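3.2 Organização do espaço e circulação nas salas partilhadas

O primeiro conjunto de observações incidiu sobre a forma como as mesas, as cadeiras e os cabides são colocados nas salas de trabalho partilhadas e sobre o que isso implica para quem nelas circula. Seguimos a distinção proposta no capítulo anterior entre mobiliário de permanência (mesas e cadeiras em que se trabalha sentado) e mobiliário de passagem (cabides, mesas de apoio, bancos junto à entrada). A distinção é funcional. Uma mesa de apoio junto à parede do fundo pode passar a mobiliário de permanência se alguém lhe encostar uma cadeira, e isso aconteceu em várias das salas visitadas.

As observações foram feitas em maio, por Younes Mansour e Fidelina Usuga, em salas geridas por duas entidades, a Olis e a Zulterero. Cada sala foi visitada de manhã e ao fim da tarde, com um intervalo mínimo de 30 minutos entre a chegada dos observadores e o início do registo. O registo consistiu em anotar, sobre uma planta simplificada, a posição de cada peça e os percursos das pessoas presentes. No total foram anotados 1,518 deslocamentos (mantemos a grafia do ficheiro original, em que a vírgula separa os milhares). Os deslocamentos com menos de dois passos não foram considerados.

A planta de base foi desenhada por Maribel Urrego a partir das medidas fornecidas pelos gestores dos edifícios. Em duas salas as medidas não coincidiam com as encontradas no local e a planta foi refeita. A correção afetou sobretudo a largura dos corredores entre mesas, que nas plantas fornecidas aparecia constante e no local variava bastante, conforme as cadeiras estivessem recolhidas ou não.

3.2.1 Posição das mesas

Nas salas largas, a tendência mais comum foi a de encostar as mesas às paredes laterais e deixar livre uma faixa central. Esta disposição não vinha prevista em nenhum dos projetos de interiores que consultámos. Foi sendo adotada pelos utilizadores, e os gestores, quando questionados, apresentaram motivos diferentes: acesso às tomadas, proximidade das janelas, facilidade de limpeza. Hortensia Mamani, responsável pelas salas da Zulterero, referiu ainda que as mesas colocadas no centro eram deslocadas com tanta frequência que se deixou de as repor na posição inicial.

A faixa central tem consequências para a circulação. Dos deslocamentos anotados, 61 por cento passaram por ela em pelo menos parte do percurso, incluindo casos em que um caminho lateral seria mais curto. Os utilizadores entrevistados disseram preferir não passar por trás de quem está sentado. A mesma preferência é descrita por Elvira Urrego no relatório interno que serviu de ponto de partida a este trabalho, embora nesse caso as salas fossem menores e as mesas tivessem divisórias.

A faixa livre serve também para atividades feitas de pé. Conversas curtas, chamadas, ensaios de apresentações e testes de equipamento ocorreram quase sempre ali ou na sua margem, com uma mesa ao alcance para pousar objetos. As mesas mais próximas da faixa tendem por isso a acumular objetos pequenos que não pertencem a quem nelas trabalha. Registámos este efeito nas notas de campo, mas não o medimos.

3.2.2 Iluminação e teto

O teto foi incluído no levantamento por sugestão dos gestores da Olis, que relacionavam a escolha dos lugares com a posição das luminárias. Classificámos as luminárias em três tipos: painéis fluorescentes, candeeiros suspensos e pontos isolados. O nível de referência adotado para o plano das mesas foi de 500 lux. As leituras foram feitas com as luzes acesas e as cortinas, quando existiam, abertas.

A coexistência de tipos diferentes na mesma sala é frequente em espaços que tiveram outro uso. Os candeeiros suspensos permanecem onde antes havia uma mesa de reuniões ou um balcão, e o mobiliário que os justificava já foi retirado. A figura 1 diz respeito a uma sala larga em que painéis fluorescentes e três candeeiros suspensos partilham o mesmo teto branco, atravessado por uma viga central.

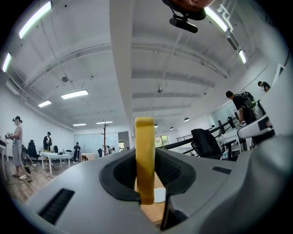
Figura 1. Sala de trabalho partilhada, com mesas brancas do lado esquerdo, cabide de madeira ao fundo e painéis de vidro fosco na parede do fundo.

A relação entre luminárias e lugares ocupados revelou-se fraca. As mesas situadas sob os painéis não foram mais procuradas do que as restantes, e o fator que os utilizadores mais mencionaram foi a distância à porta. Nas visitas do fim da tarde a diferença entre lugares com e sem luz natural perdeu importância, como seria de esperar, sem que a ocupação mudasse de modo visível.

3.2.3 Cabides e mesas de apoio

Os cabides de pé foram a peça que menos mudou de lugar. Em quase todas as salas estavam na mesma posição nas duas visitas, mesmo quando as cadeiras próximas tinham sido deslocadas. Quando o cabide fica longe da entrada, os casacos e as mochilas acabam nas costas das cadeiras, o que estreita os corredores laterais e reforça o uso da faixa central.

As mesas de apoio pequenas tiveram o comportamento contrário. Foram levadas para junto de quem delas precisava e raramente regressaram ao ponto de partida. O manual Grultosance, usado pela Zulterero na arrumação das salas, atribui-lhes um lugar fixo junto à parede, mas a regra só era cumprida nas visitas da manhã, depois da limpeza. Para a secção seguinte, as mesas de apoio foram tratadas como peças móveis e retiradas do cálculo da largura útil dos corredores.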